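Prastano: hand-kept scoresheets from the Stendovance league

README and data card, all in one file. I know they're supposed to be two files. I kept forgetting to update the second one.

What you've got

Prastano is a set of 884 amateur baseball scoresheets, typed up into one big table. They all come from the Stendovance league, a grown-ups-with-day-jobs league that plays most of its games at Clarnside Park, and every sheet was filled in with a pencil by somebody sitting on the bleachers. One row is one game. There are 18 columns. If you want pitch speeds or launch angles, sorry, you're in the wrong place! What I can give you is who won, how long it took, who pitched, whether it rained, and whatever the scorer felt like writing in the margin.

I started typing in February, when there's no baseball and I get grumpy. I figured it would be a couple of weekends. It was not a couple of weekends.

Files

games.csv - the main table, one row per game
margins.csv - margin notes, typed out as written, one row per note
parks.csv - short names for the fields and what they mean
jin.py - the checking script
CHANGES.txt - what I fixed and when I remembered to write it down

Everything is UTF-8 with commas. If your spreadsheet program turns the scores into dates (mine did, a 4-7 game became a day in April and I didn't notice until the standings went haywire), import the file with every column set to text and convert the ones you need afterward. I also split the score into two columns so this bites you less than it bit me.

Columns in games.csv

game_id - made up by me, means nothing, stays the same between versions
season - the year written on the sheet
game_date - blank if the scorer left it blank
park - short name, see parks.csv
home, away - team names, spelled one way throughout
home_runs, away_runs - final score
innings - how many were completed
minutes - only if both a start and a finish time were written down
home_starter, away_starter - player codes, see the privacy part
weather - free text, whatever the scorer wrote
attendance - see my rant further down
called_early - yes, no, or blank
scorer - a letter code for the handwriting
legible - good, fair, or poor
checked - yes if a second pass was done against the paper

Blank always means the sheet didn't say. It never means zero. A shutout is a 0 and a blank is a blank, and I'd be very grateful if you kept them apart, because I spent a long evening pulling them apart myself.

Where the sheets came from

The league has always asked the home team to keep a sheet, and for years those sheets went into binders that went into somebody's garage. When the garage got sold along with the house, the binders came to me (I'd made the mistake of saying out loud that I'd love to look through them). Some seasons are complete. Some have a hole in the middle where a binder ring popped open and the pages went who knows where. One season is only playoffs.

Home games at Clarnside are much better covered than anything else. The park has a scorer's table with a roof over it, so the sheets stayed flat and people wrote more on them. Away fields are thin. Please don't use this to argue that Clarnside teams played more games than everybody else. They didn't, they just had a table.

How I typed them

I read each sheet and typed straight into a form, final score first, then the inning count, then the rest. For the first batch I did the line score too, adding up the innings and comparing against the total. The totals and the innings disagreed often enough that I had to pick a rule, and here it is: the final score circled at the bottom wins. If nothing is circled, I used the inning-by-inning sum. If that's a mess as well, both run columns are blank and there's a row in margins.csv telling you what I could make out.

Team names were their own adventure. One club changed sponsors so often that it shows up on paper under a hardware store, a pizza place, and a dentist. They're all one team and they're all one name here. If you want the sponsor history it's in margins.csv under the tag "sponsor" and it's kind of a fun read.

Jin

Jin is the checking script. It's short and it isn't clever. It looks for games with more than one row, starters listed for both sides of the same game, scores where the home team batted in the last inning when it didn't need to, and dates that fall outside the season. Run it like this:

python jin.py games.csv

It prints the game_id and a complaint. Some complaints are fine and will never go away. There really was a pitcher who started for both teams in one game - the visitors were short and the home side lent them a guy, he threw the top of the first for one bunch and then, after a lot of yelling, somebody else took over. The margin note on that one is just the word "WHY."

I kept a list of those known oddballs at the bottom of the script, so Jin skips them unless you add --all.

Double checking

I pulled 40 games out at random and typed them again cold, without looking at my first try. Scores matched every time, which made me very smug. Starters did not match every time, which fixed that. Most of the trouble was one scorer whose capital T and capital F are the same letter as far as my eyes are concerned. I went back and redid every sheet in that handwriting, and those rows all have checked set to yes. Plenty of other rows still say no, and I'd treat the starter columns in those as decent but not gospel.

The attendance column

OK so. Attendance. Most scorers left it blank, a few counted heads, and one wrote 1,000 on every single sheet for an entire season, including a rainout. There has never been a crowd like that at Clarnside. You couldn't park them. I left the number in, because I said I'd type what was on the paper and I meant it, but if you take an average of that column and put it in a chart I will find you and we'll have a talk.

What it's good for

Looking at home advantage in a small league. Game length, if you're careful about the blanks. Teaching somebody how to clean up a table, since it's small enough to open and ugly enough to be interesting. A friend used it to show her class what a mercy rule does to a run distribution and apparently that went over great.

What it's bad for

Ranking players. There's no batting in here at all, and the pitching only tells you who started. Betting models - there's nothing to bet on, the league's a bunch of electricians and gym teachers. Weather studies, please no. "Nice" and "nice-ish" are both values in that column.

Also be careful comparing early seasons with late ones. The league shortened its games partway through, and the rule about calling one off for darkness changed when Clarnside got lights. The called_early column goes from common to nearly empty right there. People didn't suddenly get tougher.

Privacy

No player names. Each starter has a code, the code sticks to the same person across seasons, and the list that connects the two isn't in the download and isn't going to be. I took names out of the margin notes as well and put [player] or [ump] in their place. A couple of notes got left out completely. They were about an umpire's driving and other personal matters, and I didn't think he'd want them on the internet.

If you played in the league and you'd like your code dropped, write to me. I'll blank it in the next version, no questions.

Known problems

Two sheets are glued together by something that may once have been soda. I've got the top one.
The park code "BACK" covers two different fields behind the middle school and I can't always tell which.
Minutes are wrong for any game that had a long delay, unless the scorer wrote the delay down, and then I subtracted it. I should have kept both numbers. Next version.
Some doubleheaders list the games in the wrong order. The scores are right, just don't lean on game one being game one.

License and money

Use it for whatever you want, change it, share it, just keep this file with it. I don't take money for it. If you feel like doing something nice, the league has a gear closet for kids who want to play and can't swing a glove and cleats, and they're happy with used stuff as long as the laces aren't rotted.

Things I'd like to add

Line scores for everything, if my wrists hold up. A page of scans for the really pretty sheets (there's one scorer who shaded in the home runs, gorgeous work). And if anybody in the Stendovance area is sitting on a binder with a cracked green cover, I would dearly love to borrow it.
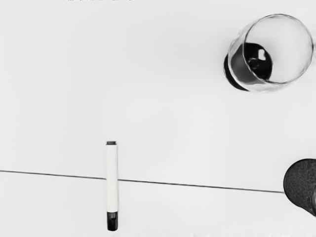 By Shaimaa Benkirane
Last updated Jun 23, 2020

Corrections are very welcome. Send me the game_id and what you think it should say, and if you were at the game tell me that too. I'll pull the sheet and look, and it'll go in CHANGES.txt with your initials next to it unless you'd like to be left out.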